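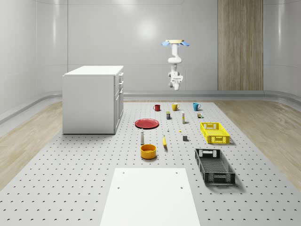 시뮬레이터가 보지 못한 손가락 끝

메메티(Memetti)의 정리용 로봇 팔이 실물 시험대에서 멈춘 것은 2020년 3월 28일 오후였다. 바나나를 집어 접시로 옮기는 작업이었고, 시뮬레이터에서는 이미 1,000회를 돌려 통과한 동작이었다. 실물 팔은 바나나 위까지 정상적으로 이동했다. 하강 구간에서 그리퍼 손가락 한쪽이 작업판에 닿았는데 팔은 계속 내려갔다. 손목 관절의 과전류 보호가 걸려 전원이 끊겼을 때는 손가락이 휘고 손목 브래킷에 금이 간 뒤였다.

다친 사람은 없었다. 시험대 옆에 있던 노에미 히버트가 비상정지 버튼을 눌렀지만 로그를 보면 보호 회로가 먼저 작동했다. 히버트는 메메티에서 실물 시험을 맡고 있다. 그는 그날 작성한 보고서 첫 줄에 “소리가 난 다음에 알았다”고 적었다.

메메티는 주방과 거실의 물건을 제자리에 놓는 팔을 만든다. 팔은 천장 쪽에 고정되어 아래로 내려온다. 바닥 면적을 차지하지 않는다는 장점이 있고, 대신 사람 머리 높이 근처를 움직이는 구간이 생긴다. 그래서 회사는 접촉 힘에 관한 규칙을 일찍부터 정해 두었다. 팔의 어느 부분이든 정해진 값을 넘는 힘을 받으면 그 자리에서 멈춘다는 것이다. 규칙은 제어 소프트웨어 플로쿰(Plokum)에 들어 있고, 시험은 대부분 사내 시뮬레이터 폴비(Pollby)에서 이루어진다.

폴비 안의 방은 단순하다. 구멍이 촘촘히 난 회색 작업판이 있고 그 위에 빨간 접시, 그릇, 머그잔, 병, 바나나, 작은 큐브, 상자 같은 물건이 놓인다. 왼쪽에는 서랍이 달린 흰 수납장이 있다. 개발자들은 물건의 위치를 조금씩 바꾸어 가며 같은 작업을 반복시킨다. 밤새 돌려 놓고 아침에 성공률을 확인하는 식이다.

사고 원인 조사는 추웨 샤오가 맡았다. 폴비의 물리 계산 부분을 관리하는 엔지니어다. 처음에는 실물 쪽을 의심했다. 작업판 높이가 설계값과 다르면 같은 일이 벌어질 수 있기 때문이다. 재 보니 실제로 차이가 있었다. 시험대의 작업판이 도면보다 6밀리미터 높았다. 시험대를 옮긴 뒤 받침을 새로 조정하면서 생긴 오차였다.

“여기서 끝났으면 간단했을 겁니다. 받침을 낮추고 손가락을 갈면 되니까요.” 샤오는 이렇게 말했다. “그런데 판이 높다고 해서 팔이 계속 내려가도 되는 건 아니잖아요. 닿았으면 멈췄어야 합니다.”

그는 플로쿰의 설정 파일부터 열었다. 정지 조건은 켜져 있었고 기준값도 문서와 같았다. 힘을 읽는 주기도 정상이었다. 다음으로 본 것은 힘을 검사하는 대상의 목록이었다. 받침부터 손목까지 링크 이름이 차례로 적혀 있었다. 그리퍼의 몸통도 있었다. 손가락은 없었다.

손가락이 빠진 데에는 사정이 있었다. 물건을 집으면 손가락은 당연히 힘을 받는다. 초기 버전에서는 그 힘 때문에 머그잔을 잡을 때마다 팔이 정지했다. 당시 담당자는 손가락을 검사 대상에서 제외하고 변경 기록에 ‘파지 중 오정지 방지, 임시’라고 썼다. 1월의 일이다. 그 뒤 파지 제어가 바뀌어 손가락의 조이는 힘은 따로 계산하게 되었으므로 예외를 둘 이유가 사라졌다. 목록은 그대로 남았고, 같은 목록이 폴비와 실물 양쪽에서 쓰였다.

샤오는 통과로 기록된 시뮬레이션을 다시 꺼냈다. 폴비는 모든 접촉을 저장하므로 새로 돌릴 필요는 없었다. 손가락을 검사 대상에 넣고 판정만 다시 했다. 1,000회 가운데 약 500회에서 손가락 끝이 작업판을 기준값보다 세게 눌렀다. 절반은 애초에 통과하지 말았어야 할 시험이었다.

성공률 화면에는 이런 내용이 나타나지 않았다. 화면이 보여 주는 것은 물건이 목표 위치에 놓였는지 여부와 소요 시간뿐이었다. 손가락이 판을 누르든 말든 바나나가 접시에 올라가면 성공이었다. 정지 규칙이 작동하면 실패로 잡히게 되어 있었지만 그 규칙이 손가락을 보지 않았다.

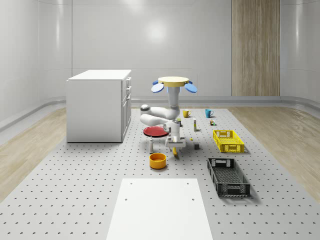 바나나가 특히 문제가 된 것은 높이가 낮아서다. 머그잔이나 병은 판에서 한참 위를 잡아도 들린다. 바나나는 판 위에 누워 있고 표면이 둥글어서 손가락이 충분히 내려가지 않으면 미끄러진다. 학습된 동작은 최대한 낮게 내려가는 쪽으로 기울었다. 판을 누르는 데 아무 벌점이 없었으니 그렇게 하는 편이 유리했다. 작은 큐브를 집을 때도 비슷한 경향이 나타났고, 그릇에서는 거의 보이지 않았다.

폴비의 접촉 계산 방식도 한몫했다. 계산 속도를 높이려고 작업판 표면을 실제보다 무르게 설정해 두었던 것이다. 손가락이 판에 살짝 파고들어도 튕겨 나오지 않고 부드럽게 멈춘 것처럼 보인다. 화면으로 봐서는 손가락이 판 바로 위에 있는지 판을 누르고 있는지 구별하기 어렵다. 개발자들은 재생 화면을 자주 봤고, 이상하다고 말한 사람은 없었다. 실물 작업판은 그만큼 무르지 않다. 여기에 높이 오차가 더해지자 손목이 버티지 못했다.

히버트는 실물 시험 절차에도 구멍이 있었다고 본다. 시험대를 옮기면 높이를 다시 재야 한다는 항목이 점검표에 있기는 했다. 그런데 그 항목은 팔을 떼었다가 다시 달았을 때만 해당한다고 적혀 있었다. 이번에는 팔을 건드리지 않고 판만 옮겼다. 점검표를 따른 사람은 측정을 건너뛰어도 되는 것으로 읽었다.

“제가 읽었어도 건너뛰었을 거예요. 문장이 그렇게 쓰여 있었으니까.” 히버트의 말이다.

그가 더 신경 쓰는 것은 첫 하강 속도다. 시뮬레이터에서 통과한 동작은 실물에서도 처음부터 정상 속도로 실행하는 것이 관행이었다. 예전에는 느린 속도로 먼저 돌려 봤다고 한다. 통과 기록이 쌓이고 일정이 밀리면서 그 단계가 빠졌다. 언제 빠졌는지는 기록에서 찾지 못했다. 느리게 내려갔다면 손가락이 닿는 순간을 옆에서 보고 멈출 수 있었을 것이라고 그는 말한다. 샤오는 여기에 전적으로 동의하지는 않는다. 판을 누르는 정도가 약할 때는 느린 속도에서도 눈에 띄지 않았을 수 있다는 것이다. 두 사람의 의견은 보고서에 나란히 실렸다.

고친 것은 우선 검사 목록이다. 링크 이름을 손으로 적던 방식을 없애고 팔 모델에 포함된 모든 부품을 자동으로 검사하게 했다. 예외를 두려면 만료일을 적어야 하고, 만료일이 지나면 플로쿰이 아예 시작되지 않는다. 손가락에는 두 가지 기준값이 따로 생겼다. 물건을 조이는 방향의 힘과 위로 밀려 올라오는 힘을 나누어 본다.

폴비의 작업판은 실물과 비슷한 단단함으로 바뀌었다. 계산은 느려졌다. 밤새 끝나던 시험이 이튿날 오전까지 이어지는 일이 잦아서, 동작을 학습시킬 때는 예전 설정을 쓰고 최종 판정 때만 단단한 설정을 쓰기로 절충했다. 판 높이도 매번 조금씩 다르게 준다. 높이가 도면과 어긋난 상태에서도 멈출 곳에서 멈추는지 보려는 것이다. 성공률 화면에는 최대 접촉 힘이 한 칸 추가되었다.

새 기준으로 처음 돌린 결과는 좋지 않았다. 바나나 작업은 대부분 정지로 끝났다. 동작을 다시 학습시키는 데 9일이 걸렸고, 그동안 실물 시험대는 쓰지 않았다. 다시 학습한 동작은 바나나의 가운데를 조금 더 높은 곳에서 잡는다. 가끔 한 번에 들지 못하고 다시 시도한다. 평균 소요 시간은 늘었다.

이 작업을 기다리던 곳은 급식 설비 업체 샤문(Chamoun)이다. 샤문은 메메티의 팔을 식기 반납대에 다는 방안을 검토하고 있었다. 메메티는 사고 다음 날 손상 부위의 사진과 로그를 샤문에 보냈다. 샤문은 일정 연기에 동의하면서 조건을 하나 걸었다. 앞으로 시험 결과를 넘길 때 성공률만 보내지 말고 정지 규칙에서 제외된 부품의 목록을 함께 보내 달라는 것이었다. 지금 그 목록은 비어 있다.

남은 문제도 있다. 폴비에서는 물건끼리 부딪치는 힘을 아직 판정에 넣지 않는다. 손가락에 들린 병이 머그잔을 쳐도 병이 제자리에 놓이면 성공이다. 샤오는 이것도 손가락과 같은 종류의 누락이라고 본다. 다만 어디까지를 허용할지 정하기가 어렵다. 상자 안에 물건을 넣으면 물건은 벽이나 바닥에 닿게 마련이고, 그때마다 멈추면 상자에는 아무것도 넣을 수 없다. 샤오는 물건별로 기준값을 따로 두는 방식을 시험하는 중이고, 히버트는 그 값을 실물에서 먼저 재자고 요구하고 있다.

금이 간 브래킷은 교체했다. 휜 손가락은 시험대 옆 선반에 꼬리표를 달아 보관하고 있다. 꼬리표에는 설정 파일의 버전 번호가 적혀 있다.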